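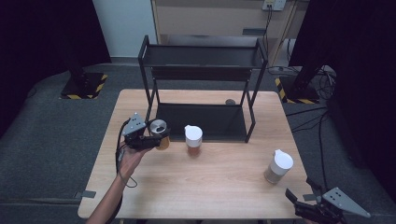 Compiled by the Brutley parish records group. Last edit Jun 7, 2024

Nallgate Allotment Rainfall Notes - README

What it is: daily rain readings typed up from the old plot books. Two sites, Nallgate and Selton. Selton is patchy, see below.

Files
nallgate_daily.csv - 879 rows, one per reading
selton_daily.csv - 259 rows
notes.txt - anything scribbled in the margins, typed as written

Columns
date, site, mm, reader_code, flag. Reader codes only, no names, please dont ask for the key.

Flags
E = estimated by whoever kept the book
S = snow, melted then measured
Q = we couldn't read the handwriting. Best guess given, don't lean on it

Known problems
Selton book stops in October and starts again on a fresh page with no year. We've guessed. Gaps are left blank, never zero. A zero means somebody looked and it was dry.
Early Nallgate pages in inches, converted and rounded to one decimal. Originals not kept in the file, sorry, should have been.
Gauge at Nallgate was moved away from the hedge at some point. Readings before that probably low. No correction made.
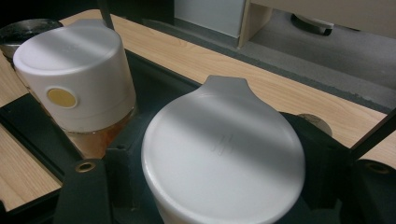
White top, amber base, round yellow sticker.

Using it
Free for any use, say where it came from. Fine for gardening, school work, local history. Not good enough for flood claims.

To do
- Polat Lane book, up to 300 more readings, not started
- check the 2 sites against each other for wet spells
- sort out duplcate dates in the Selton file
- proper list of flags per year

Corrections: send the row number and what you think it should say. Scans on request, big files, be patient.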